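April 2026

Up too early again. Rain on the skylight, couldn't get back to sleep, so made coffee and did the tax stuff at last. 1,058 owed, which is less than I feared but still more than I have sitting around. Will move it over from savings on Friday and try not to look.

Veerle called before nine. Her mother's hip is scheduled, so she's out of the choir weekend at Farkside and can I take the altos. I said yes before thinking. I can't even read the second page of the Stillard piece without losing my place – must practice, must find the recording she sent in March. It's in some email.

Then the bus, then the dentist (fine, floss more, the usual lecture), then bread and lightbulbs. Forgot the lightbulbs. Hall still dark.

Afternoon went on the garden plan. Thibault wants the beans along the fence and I want them by the shed where they did well last year. We have 26 feet of fence and he has already filled all of it in his head. Told him beans don't like wind. He said these ones do. Where does he get this. Settled on half and half, and the squash goes wherever's left over, poor squash. 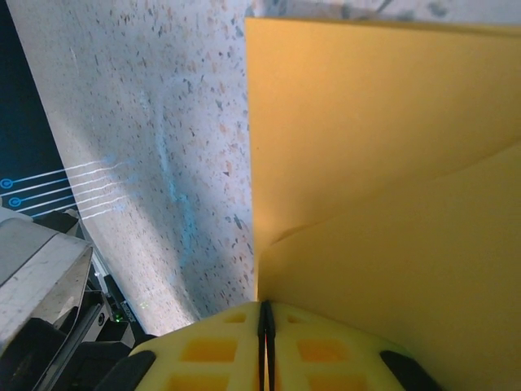 Yellow, folded.

Soup for dinner, the leek one, too much pepper. Read 2 chapters of the Postma book in the bath and dropped a corner of it in. It's on the radiator now, going wavy. Library copy too, of course.

Letter from Kornex about the boiler contract going up again. Didn't finish reading it. Tomorow.

Mostly been thinking about the choir thing. I haven't led anything since school and that was recorders. Veerle says just breathe where they should breathe and they'll follow you. Maybe. Six altos, and two of them have been singing longer than I've been alive. What do I wear??

Thibault asleep on the couch with the radio on. Rain has stopped I think. Need to call Mom back, need stamps, need to put the seed trays in before it gets any colder tonite. Going to do the trays now, then bed.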